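Staken Hand-Held Collection Guide
Section 6: Recording a tidy-up session

Read Section 5 first. If you skipped it, the error tones will send you back there in due course.

6.1 Before you start

The Staken method learns a grasp from people doing it well, or at least doing it often. In our November trial the policy was trained on 3411 episodes, every one recorded by hand in ordinary homes, and most of what it got wrong could be traced to operators being neater than real life. Please don't be neat.

1. Choose a surface with some colour and clutter. Patterned bedding is welcome. The Jasińska alignment step copes with print and lettering better than it copes with a plain white sheet.

2. Put out a mixed lot of household items: cartons, soft packets, a bottle, something awkward. Stand an open box within arm's reach.

3. Start Timetent on both grippers and wait for the matching tones. Two different tones means two different clocks, and an afternoon you won't get back.

6.2 Recording an episode

4. Open the fingers fully before each approach. Episodes that begin half closed are rejected by the Musten filter, which has no sense of humour.

5. Close on opposite sides of the item, lift it clear of the surface and hold it steady. The two views below are of an open gripper near a yellow and white carton, then a black UGREEN charger box held between the pads.

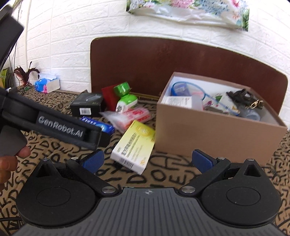
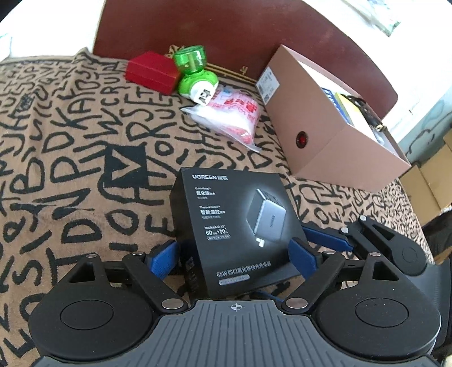

6. Place the item and open the fingers fully again. Keep recording until the hand has drawn back — the model needs to learn how to leave, a skill many operators also lack.

7. Stop after 42 episodes and take a break. Grip width gets sloppy past that point, and the policy will faithfully copy your tired wrist.

Note: A fumbled grasp is still data. Tag it "retry" and carry on. Do not delete it to spare your feelings.

Caution: Keep fingers, sleeves and pets away from the linkages. Keep cords out of the path of the fingertips.

6.3 Checking the result

8. Open the session in Timetent and scrub through the first 6 episodes. The width trace should fall, flatten and rise. A flat line throughout means the encoder is unplugged.

9. If the left and right traces drift apart by more than 300 milliseconds, repeat step 3 and record the session again.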